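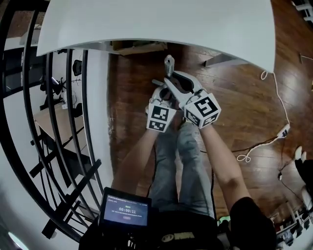
Underside of the white table, with a fitting-like metal part held from below.

2 min read

To: Clullach facilities list
From: Veronica Bucur
Date: 13 September 2022

Dear colleagues,

Brendan Tully wrote:
> Please confirm whether the fittings under the white tables
> are to be inspected before the room is released, and whether
> the power strip may stay on the floor.

Fittings are to be inspected at all four corners of each table. Any that turn by hand should be reported to Nelu Căpraru with the table number. Replacements are held at the Munteanu store.

The power strip may remain until January. The white cable should be routed along the wall, clear of the wooden floor where people sit. Requests for longer cables go to Saeed Safavi.

Regards,
Veronica Bucur
Facilities Office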